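Wikarwood Community Kitchen
Monthly safety check, dishes and wash-up area
Date: 06/12/2018
Filled in after the lunch service. Please read the comments before the next hire.

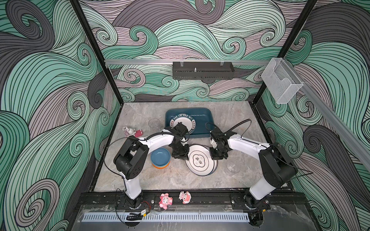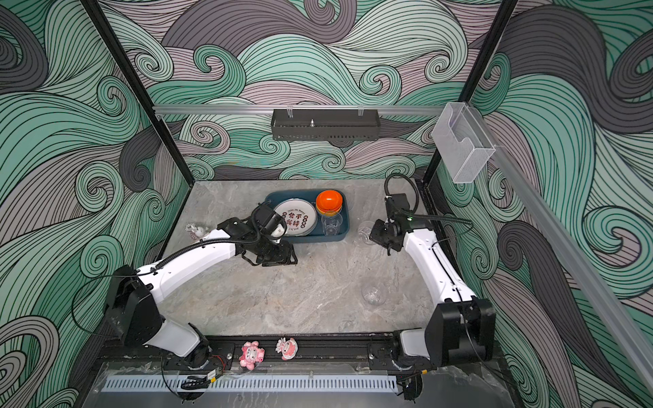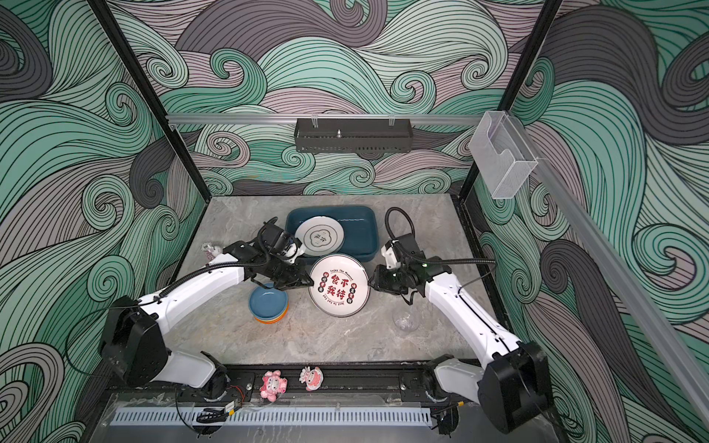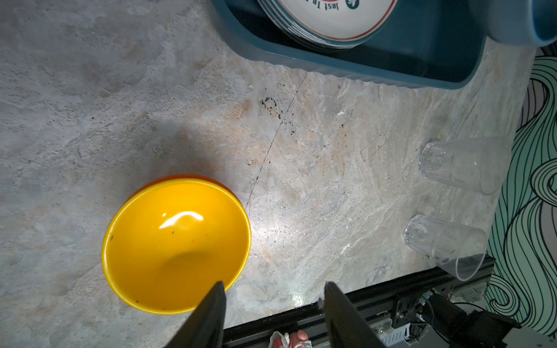
Plates in the first three photos, yellow bowl in the last.

1. Floor dry and free of grease: YES
Comment: The mat near the back door is curling at one corner. I taped it for now.

2. Hot water at the sink reaches 56 degrees: NO
Comment: I measured 52, two times. Dultura was called for the heater and they will come in June.

3. Plates and bowls free of chips and cracks: PARTLY
Comment: I took out 5 plates with a chipped rim. Please do not put them back in the cupboard.

4. Fire blanket and extinguisher in place: YES
Comment: The tag is in date. The Abugri food boxes were standing before the extinguisher, I moved them.

5. Cleaning products labelled and locked: NO
Comment: One spray bottle has no label. The colour looks like the Todunero degreaser but I am not sure, so I emptied it.

6. First aid kit complete: PARTLY
Comment: Blue plasters are finished. Burn gel is still good.

7. Power cords and plugs undamaged: YES
Comment: The kettle cord is a little short, keep it away from the edge of the sink.

Result: 6 points must be checked again at the next visit, the heater first. The key for the chemical cupboard is now on the hook inside the office.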